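July, a little after nine in the evening

I have had the best day with the toy vegetables and I need to get it all down before I forget which things went where!

It started with the play kitchen, or really with the drawer under it, which would not shut anymore. I pulled everything out onto the rug and there it all was, the whole pretend grocery store, mixed up with train track and hair clips and half a deck of cards. I sat right down in the middle of it with my coffee. I love this kind of job. Give me a heap and a few containers and I am happy until lunch (and past lunch, today - I ate crackers standing up).

First pass was washing. Warm water, a squirt of dish soap, an old toothbrush for the seams. The play food had years of sticky fingers on it and the water went gray almost at once, very satisfying. I laid it all out on dish towels on the porch and the sun did the rest in an hour or so. The colors! I had forgotten how bright they were when we bought them from that little shop on Pollock, the one with the creaky steps.

Then the sorting, which I had been looking forward to. I tried it by color and it looked gorgeous and made no sense at all, because the lemon ended up with the cheese. So I went by sets. The old Lotau set stays here and lives in the drawer again. The Eretti pieces, the bigger ones, are going to the playroom at the library, and those I wanted bagged so they arrive as a proper set and not a jumble. I had bought a pack of 100 clear bags back in spring for seed packets and hardly touched it, so that was that solved for free.

The bags are wonderful for this. You can see what's inside without opening anything, and a kid can too. They do like to flop shut just when you have your hands full, so I learned to stand one up close to the bin and pull the mouth open wide before reaching for anything. Long things go in wide end first. I did it the other way on my first bag and the point went straight into the corner and stretched it, so I had to start over with a new one. After that I got a nice rhythm going, bin to bag, bin to bag, with the radio on, and I was almost sorry when I could see the bottom of the bin.

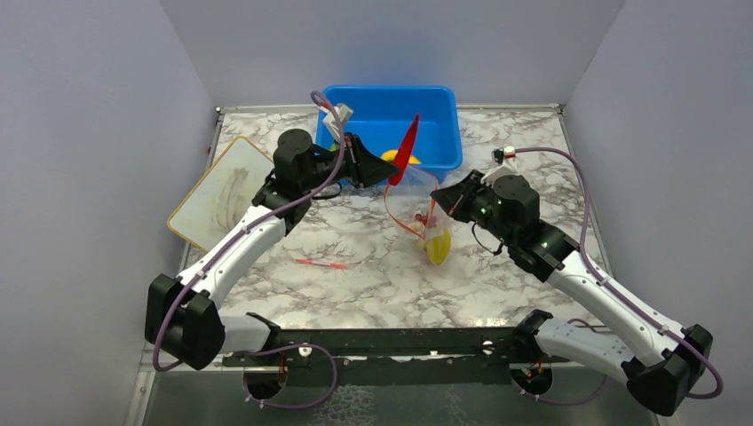

By four bags in I was getting fancy about it and mixing the colors so each one had something red and something green and something yellow. A bag of all one color looks a bit sad, I think. I left some air at the top so they won't be a fight to open.

Still to do: labels (the good marker is dry, must get another), and the train track, which is in a shoebox for now and deserves its own day. Also one lonely pretend egg half that I am not ready to give up on. The other half has to be under the couch.

The drawer shuts now. I have opened and closed it about six times just for fun. Tomorrow the board games!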